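Arngate Community Cup: team size and the sub rule

Forum > Leagues and Cups > General chat
Started by pellworth, Jun 24, 2021

pellworth
Right, sign-ups are open again and we've got the same argument as last season, so I'm giving it a thread of its own before it eats the announcements one. For anyone new, Arngate is our free-to-enter cup, five a side, played on the Prastau map pool. Last time we let teams name two subs and swap them between maps. Some of you loved it. Some of you sent me very long messages. I'd like to settle it before the draw goes out, so let's have it.

mossy_keith
Keep the subs. I work shifts and so does half my team, and without them we'd have forfeited the group stage. Simple as that for me.

tinribs
Disagree, sorry Keith. We lost to a side that swapped in a player ranked over 900 places above the lad he replaced, for the last map only. Legal, yes, but it felt rotten. If you can't field five for an evening then maybe this isn't the cup for you?

mossy_keith
Bit harsh! It's a community cup. There's a paid one if you want everybody sat there in matching shirts.

tinribs
I don't want shirts, I want to play the same five people from start to finish. I don't think that's a lot to ask.

athina_g
Hiya, Athina Gavalas here, I captained Katsaros in December (the team that kept dropping out of voice, yes, that was us, new router now). I'm somewhere between you two. Let people have subs but lock the line-up once a match starts, so you pick your five for the night and that's your five. You can still rotate between rounds. We did it that way in the Prisico ladder and I can't remember a single row over it, and that place rowed about everything.

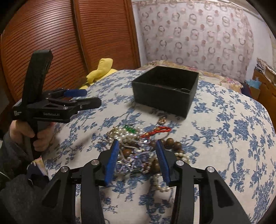 Can a sub come on if someone's internet dies halfway through a match?
At the moment you get one ten-minute pause, and after that the sub can come on for the rest of the match, but the player who dropped can't come back in until the next round.

athina_g
That's straight off the old rules page, by the way, I only copied it across so we're all arguing about the same thing. I'd leave that bit alone.

pellworth
Ta, saves me digging for it. I like the lock idea. Does it cover tinribs' problem though?

tinribs
Mostly. They'd still be able to bring the ringer in for the final, but at least we'd be facing him from map one and could ban his picks. I could live with it if there was a rank cap on subs as well.

dobbin555
No caps please. Ranks on this game are a mess, I dropped 1,000 places over the winter by doing nothing except not playing. You'd be banning people for having a baby.

mossy_keith
What dobbin said. And congrats again mate.

dobbin555
Cheers, she's asleep on me as I type, so excuse the spelling.

tinribs
Fine, but then I want it so a sub can't be registered with another team. That one did happen, same bloke in two squads under two names, and I've got the screenshots.

pellworth
I remember the screenshots. He's not coming back, so you can stand down on that front. One squad per player is going in the rules whatever else we do.

So I'll put up a vote with two options, line-up locked per match or leave it as it was. No rank cap unless someone gives me a way of doing it that doesn't involve me looking up every player by hand. Captains only, one vote each please.

athina_g
Locked gets mine.

mossy_keith
As it was, for me. I'll still turn up if I lose, shifts allowing.

tinribs
Locked. What's happening with the map bans, same as before?

pellworth
Separate thread, I beg you.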